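3.2 Writing surface and materials

Earlier work on handwriting fatigue has mostly used school desks with a slight slope. We used flat tables, as these are what most office workers write on. The study ran at two sites, Forell and Potville, and 174 adults took part. Each person copied a printed text of 200 words, rested for 3 minutes, and then copied a second text of the same length. Lined paper was used at both sites.

Pen type was held constant within a session. Participants at Potville who asked for a thicker barrel were allowed one, and their sheets were scored separately. Letter height was measured on the first and last lines of each sheet. We did not score spelling – errors were rare and did not differ between the two texts.

Grip pressure was rated by the participants themselves on the Yakubu scale, which runs from 0 to 150. Self-rating has known limits, and people who write little by hand tend to place themselves too high on it. Ratings were taken before the first text and again after the second. Tables at both sites were of standard office height. Figure 2 shows a white tabletop and black pens. 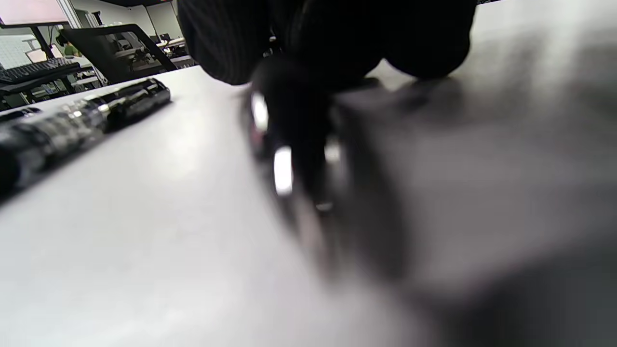
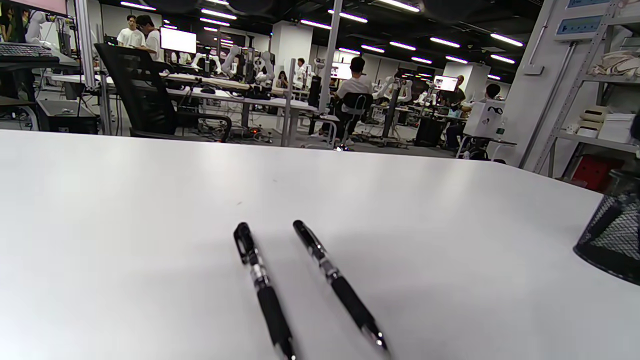
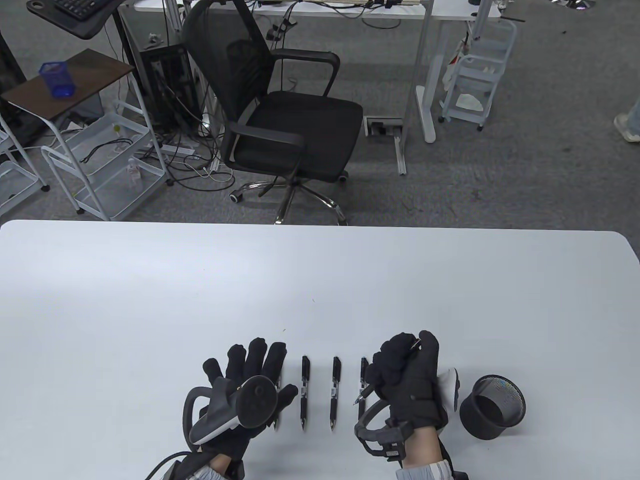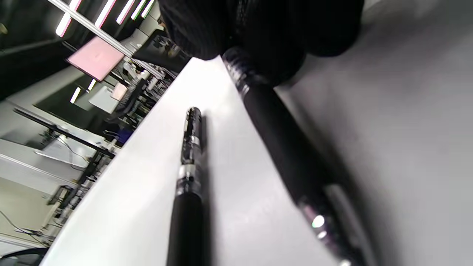 Figure 2. White tabletop, four views. Black pens are seen in the second, third and fourth.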